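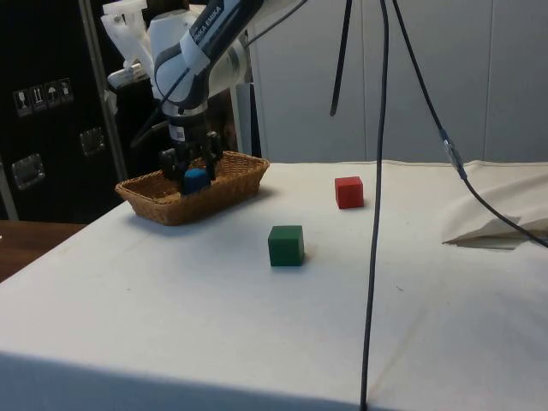
Why do people who own a perfectly good toy box still keep their blocks in a basket? Mostly habit and reach: a basket sits on the table where the play is, and a toy box sits on the floor across the room.

Home | Papers | Section 4 | Notes | Contact

By Jozefína Šťastný
December
40 shares | 11 comments

4. Baskets, cloths and the business of putting blocks away

I came to this part of the study by way of my own kitchen table, so I'll say so up front. My kids' blocks lived in a bread basket for years, and when I started the Nunden visits I was half hoping everyone else would be more organized than me. They weren't! We visited 20 homes in Nunden and the streets behind the Trorkgate market, and I sat down in every one of them and asked the same thing: when you're done with the blocks, where do they go, and who decides?

Figure 1 has the kind of setup I mean. There's a woven wicker basket on the left side of a table, an off-white cloth under it, a blue cube inside and a green one and a red one still out on the cloth. The far right is where the cloth is heaped up in folds. I like this arrangement a lot for talking about half-finished tidying, the state a table is in for most of the time we call "cleaning up" (parents laughed when I put it that way, but they knew what I meant).

Figure 1. Basket and colored cubes on a cloth-covered table.

4.1 The rim

I didn't expect to have so much to say about rims. The basket in Figure 1 has slightly flared sides and a rounded rim, and flared shapes got talked about all the time in the interviews. One mother told me she'd switched from a straight plastic tub to a wicker basket because her son kept knocking the tub over with his wrist on the way in. A grandfather in the same building hated wicker and said it shed. Both of them had strong feelings, and both of them showed me with their hands, tipping an invisible container back and forth over the table.

What I took from this is that people judge a block container by the moment of dropping something into it. They hardly ever mentioned how much it held. When I asked, they had to go and look.

4.2 The cloth

Then there's the cloth. I had it down in my first notes as background and I was wrong to. A cloth quiets the blocks, it marks off where the play is allowed to be, and in some homes it's the tidying method: you grab the corners and pour. Families who poured were very cheerful about it. Families who picked up block by block thought pouring was cheating, and one girl told me so at some length while her brother poured.

Cloths also slide and bunch up. A fold like the mound in Figure 1 makes a little hill at the edge of things, and kids do use hills. Blocks get parked behind them or tucked under them, and those were the blocks people told me they found the next morning.

4.3 Which one goes in first

I kept a diary of these sessions, 794 entries by the end, and a good many of them are about color. Children would name a color and go for it, then name another. Adults tended to start with whatever was closest. I can't tell from a photo like Figure 1 which cube anyone would go for next, the green one nearer the front or the red one farther back, and I've stopped trying to guess. When I showed similar table layouts to parents they nearly all said "the near one, obviously," and their kids said red.

Kolář's older notes on toy storage, which Zoroseo reprinted for us, treat this as a question of distance only. I think that's too simple, and I come back to it in Section 5 with the diary entries sorted by age.

Previous | Next | Back to top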